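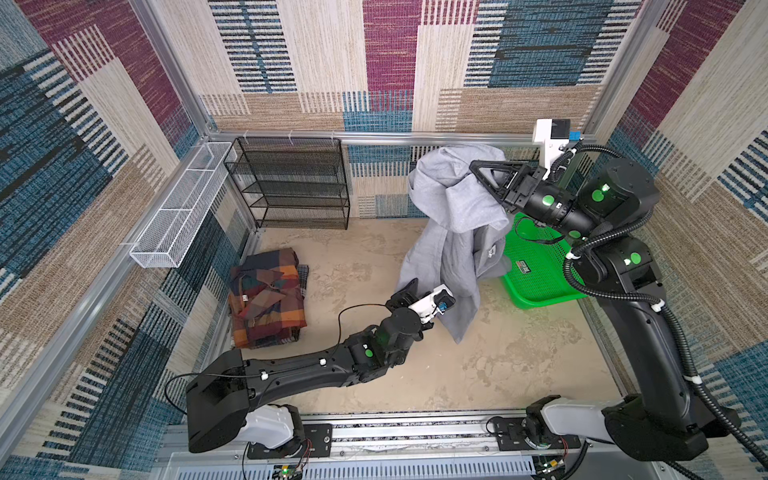 # Miltby Garment Care Label Table

A plain CSV of washing and drying instructions copied from clothing labels, with notes on how far to trust them. Kept by Agnes Eide. Last changed April 2021.

## What's in it

890 rows, one per label. Columns are fiber, wash, dry, iron and remarks. Blank means the label said nothing, which happens more than it should.

## Why I doubt it

Labels are written by people who don't want your sweater back. "Dry clean only" is cheap insurance for the maker, and I would not read it as a fact about the cloth. Jyoti Chaturvedi typed 200 of the rows and I checked them. We disagreed on 9, all over smudged symbols.

- Fiber percentages are copied as printed. I have tested none of them.
- "Gentle" is undefined. Two makers can mean two different things by it.
- Plaids and checks are filed under fiber, never pattern.
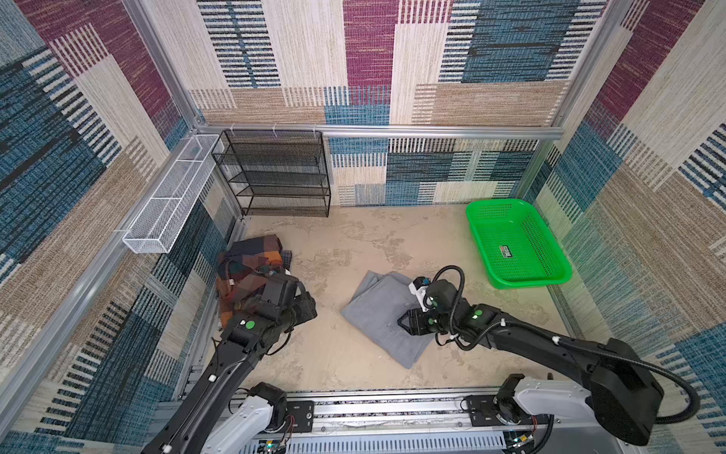

## Use

Open it in any spreadsheet. Please don't build a washing app on it – someone will, and someone's wool will suffer.

Comments (2)

tiwari_k: Row 41 says tumble dry for silk. Really?

Agnes Eide: That's what the label said. I don't believe it either.

This site uses cookies. Accept | Manage settings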